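Sinell Loom Set-Up Guide
Section 4: Preparing your table and winding the first warp

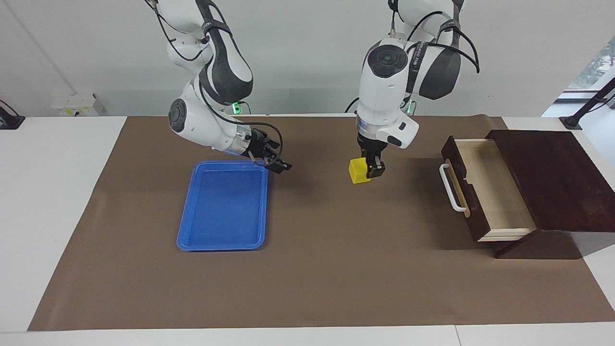 By now the loom is out of its box, the side pieces are bolted on and you've had a good look at the reed. Now comes the part we love most - putting thread on it! Set aside an afternoon for your first warp. Your second will go much faster, and by the third you'll be planning the next one before you've finished tying on.

You'll need:
The assembled loom
One cone of Magsi cotton, size 8/2
Warping peg and its clamp
Threading hook
Sharp scissors
A roll of heavy paper to wind in with the warp

4.1 Clamp the loom

1. Stand the loom at one end of a sturdy table with the back beam hanging just over the edge.
2. Tighten both clamps by hand until the loom stops rocking. Don't use pliers.
3. Fix the warping peg to a second table, facing the loom. The distance between the peg and the back beam sets the length of your warp.

Note: A 75 inch warp makes two table runners with plenty left over for fringe, and it's a lovely length to learn on.

CAUTION: Keep the path between loom and peg clear. You'll be walking it many times, often looking at the thread and not at your feet.

4.2 Thread the slots

1. Put the cone on the floor behind the loom so the thread comes straight up off the top.
2. Tie the loose end to the back rod with a double knot.
3. Pull a loop through the first slot with the hook, walk it to the peg and drop it over.
4. Go back, take the thread around the rod and pull the next loop. Go over the rod on one pass and under it on the next.
5. Carry on until you reach the width you want. Cut the thread and tie it to the rod.

Keep the tension even and gentle. Vasanthi Alva, who wrote the first version of this guide, liked to hum while she walked so that her pace stayed the same. It works surprisingly well, so give it a try!

4.3 Wind on

1. Lift the loops off the peg in one bunch and cut through the end.
2. Hold the bunch firmly and turn the back beam with your other hand.
3. Feed in the paper as you wind, so that every layer of thread lies on paper and never sinks into the layer below.
4. Stop when the cut ends hang 10 inches in front of the reed.

Note: If one side feels slack, unwind a full turn, shake the bunch out and wind again. Combing it with your fingers only pushes the slack along.

CAUTION: Check that the ratchet pawl is down before letting go of the beam. A tight warp can spin the handle back hard enough to bruise your knuckles.

4.4 Thread the holes

1. Each slot now holds two threads. Take one out and pull it through the hole to its right.
2. Leave the other where it is.
3. Work across the whole reed, then look along it from the side for any slot you skipped.

Tie on to the front rod in small bunches, starting in the middle and working outward. Section 5 covers the knot, along with Shabnam Virk's Andemby stripe pattern - a cheerful first project that uses up odd ends of yarn beautifully.

Spare clamps are part number 1369. Spare pawls are part number 83.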